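The Folding Surface Deserves a Place in the Plan
Opinion | Latcombe Housing Association, Resident Services
March 2025

Laundry provision in shared housing is usually discussed in terms of machines: how many washers, how many dryers, what a cycle costs and who may use them at what hour. The Association has spent a good deal of effort on these questions at its Prakongate and Mateos buildings, and residents have been well served by the result. Much less has been said about where clean clothes are folded once they leave the laundry room. This essay argues that the question belongs in the plan, and that the answer should be a padded surface at seat height.

The present arrangement at Prakongate is a narrow counter above the dryers. It was specified when the building opened and meets the letter of the design guide. In practice, residents carry their clothes upstairs and fold them on beds, on chair arms and on their knees. A counter set at chest height is of little use to a seated person, and smooth laminate allows light synthetic clothing to slide away as soon as one side of it is lifted. A woven gray cover, by comparison, gives the cloth something to rest against and shows a bright garment clearly.
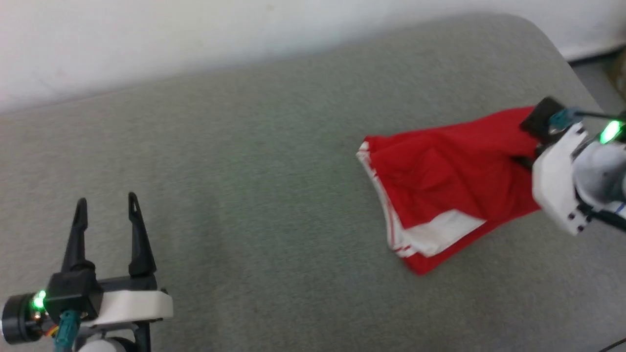
The case of sports clothing

Towels and pillowcases are forgiving. They have four corners, and a person can fold one well on almost any surface. Clothing for sport is a harder test and, in households with school-age children, makes up a large share of the weekly wash. It is soft, it is often trimmed in a second color, and its panels seldom meet at right angles. When a red garment has a white panel with red stripes down one side, the trim offers a useful guide: bring the stripe straight and the rest can be squared to it. This is only possible when the whole garment can be laid out at once, with space on every side for the hands. The first rectangle is generally an approximate one, with cloth still heaped in the middle, and it has to be opened and smoothed again. 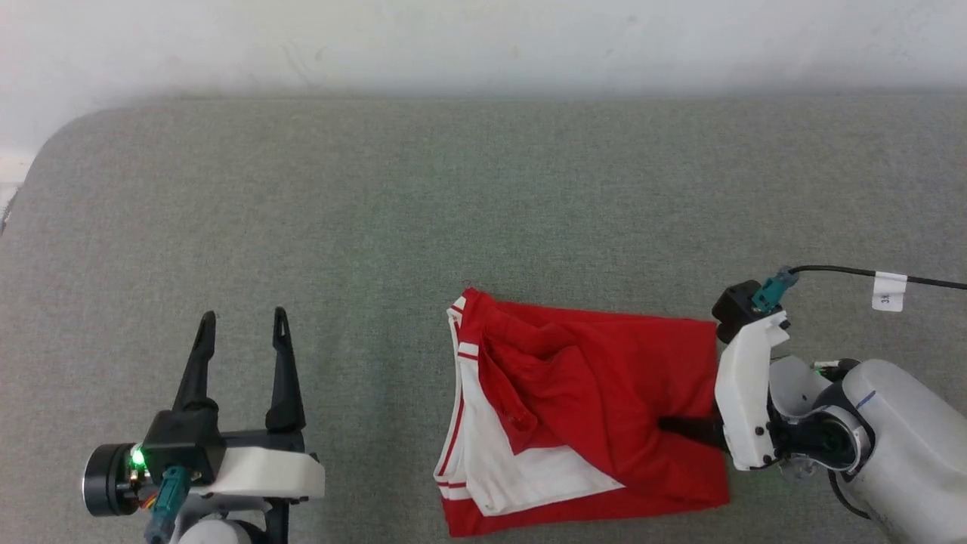
Objections considered

Two objections have been raised to the proposal. The first is hygiene. Upholstery in a common room is used for sitting, and some residents would prefer not to place clean clothes on it. The concern is reasonable, and it can be met with removable covers washed on a fixed schedule. The Taltimik building adopted such covers last August, and the additional work has been absorbed into ordinary cleaning.

The second objection is space. A bench takes up floor area that could hold another dryer. The Association should be willing to accept that exchange in its larger laundry rooms. A fifth dryer in a room that already has four would shorten the wait at busy hours, but it would do nothing for the pile that leaves the room unfolded. Clothes left in a heap crease along every overlap, and trimmed garments suffer the most, as the bands double back under the main cloth and must be found and drawn out before folding can begin.
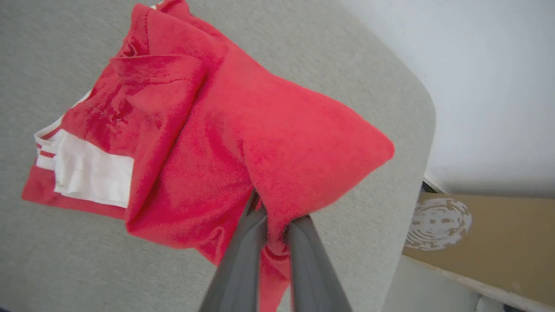

Red cloth with white striped trim, still in folds on a light gray surface.

What is proposed

The Association should include a padded bench with a washable woven cover in the next refurbishment at Prakongate and at Mateos. The bench should be placed against a plain wall, under good light, and should be long enough for up to two people to work side by side. The existing counter may remain for those who prefer to stand. Residents should be consulted on the height of the seat before any order is placed, and the cleaning schedule should be posted in the room from the first day of use.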